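Keep the Small Basket

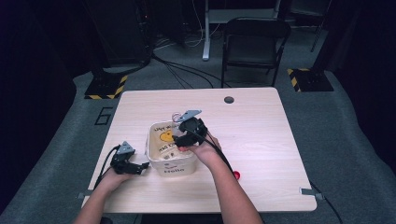 A small white basket with "Hello" on its side, and a red round thing on the table.

Most advice about clutter starts with throwing things out. I have read a good deal of it, and I think it is wrong about the smallest items in a home. Hair ties, bottle caps, spare buttons, the little key to a bike lock. These don't fill a house. They just never have a place, so they end up on the table, and the table stops being used as a table.

My answer is a basket. It should be plastic, light, and no bigger than a cereal bowl. It should be a bit ugly or a bit silly, with a cartoon on it if possible, so that you don't save it for something better.

I came to this after a bad purchase. Last June I bought a drawer organizer from Welleck with 30 compartments. I labeled them over two evenings. By the end of summer I was using four, and the other 26 held single objects I had put there to justify the price. Sorting had become a job, and I had stopped doing it.

Vitalii Bilyk, who shared an office with me at Matei, disagrees. He says a basket is a junk drawer with no lid and that mixing things together only puts off the decision. He is right that it puts it off. I don't see the harm. A bottle cap does not need a decision on a Tuesday night. It needs to be off the table before dinner.

There is one rule I would defend. When the basket is full, you empty it onto the table and go through it. Mine takes 2 minutes. Half goes in the trash, a few things go back to whoever dropped them, and the rest goes back in. A bigger basket ruins this. I tried a deep one for a winter and it turned into storage, with a layer at the bottom I never saw.

People will say this is too small a subject to hold opinions about. I clear a table every day of my life, and I would like it to be easy.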